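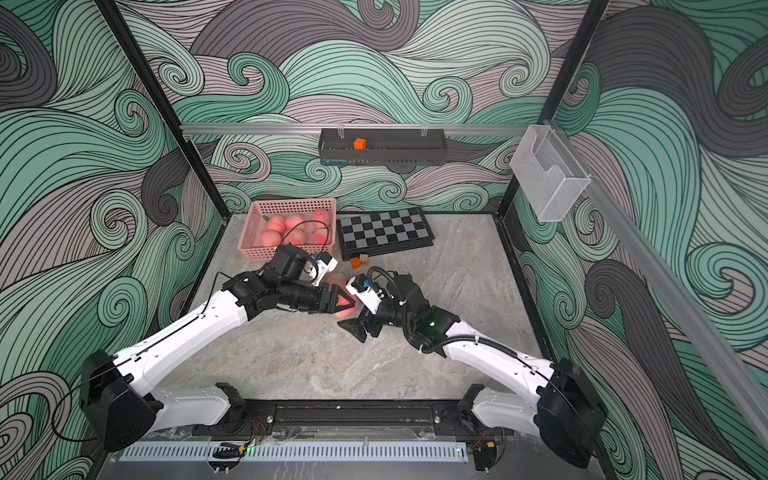 Where the fruit lives
Notes for the Pekley talk, May 2020. Svenja Kälin

Leave the basket up while people find their seats. Pink plastic, holes in the sides, peaches packed in next to each other. Wait for the woman who always wants it to be wicker. There is one.

Say hello, thank Petek for the projector, mention tea at the end or they will fret.

Start with my aunt's bowl. Cut glass, 600 francs, far too deep. Whatever went in last week stayed at the bottom until it introduced itself by smell. Pause. If they don't laugh, go straight on to shape.

Shape: wide beats deep for anything soft. Peaches want one layer. I used to say two was fine for a day, and I was eating a lot of jam at the time.
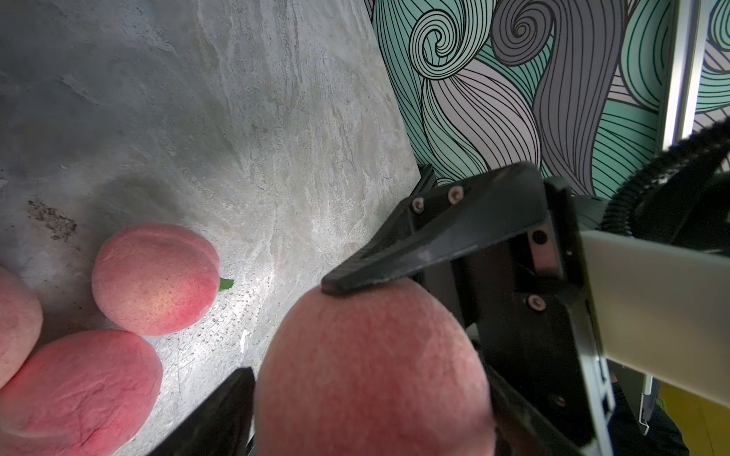
Next, handling. People press the top with a thumb to see if it's ripe, and the thumb comes back as a brown patch by supper. Hold it round the sides and smell the stalk end. Ask who presses. Hands will go up slowly. I still do it in shops.

Leaves: pull them off or leave them, I have no view. Elik has a strong view and will give it from the back row, so allow 8 minutes.

Wipe the table before the fruit goes down on it. Grit sticks to fuzz, and rinsing the whole lot early only makes them go off sooner. Rinse the one you're about to eat. 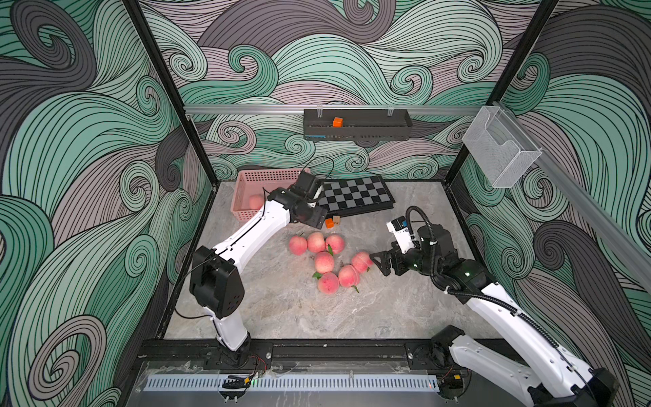

Sorting day. Once a week everything comes out of the basket and on to the table, where you can see the undersides. Soft ones to the front for today, firm ones back in. The bruised one gets eaten standing up over the sink by whoever found it. House rule, in our house anyway.

This is also when the other things turn up. In most kitchens the fruit shares its table with a board game and a few stray blocks, and everyone agrees they belong somewhere else. Give small things a shelf on the wall. Do not give them the basket. I once bit down near a domino.

(Skip the Vevasance storage range unless asked. Their lidded box is handsome and sweats like a greenhouse.)

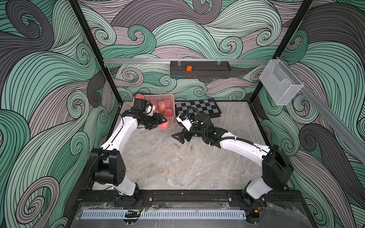 Putting back. Stalk end down is the old advice and I follow it on good days. Keep the basket within reach of wherever people actually sit - mine spent a year on top of the fridge, looking very nice, full of things we'd forgotten we owned.

Questions. Somebody will bring up bananas. Bananas hang elsewhere, next question. Then fruit flies: vinegar in a saucer, drop of washing-up liquid, and empty it before guests come.

Take the basket home afterwards. Last time it went off with the tea things.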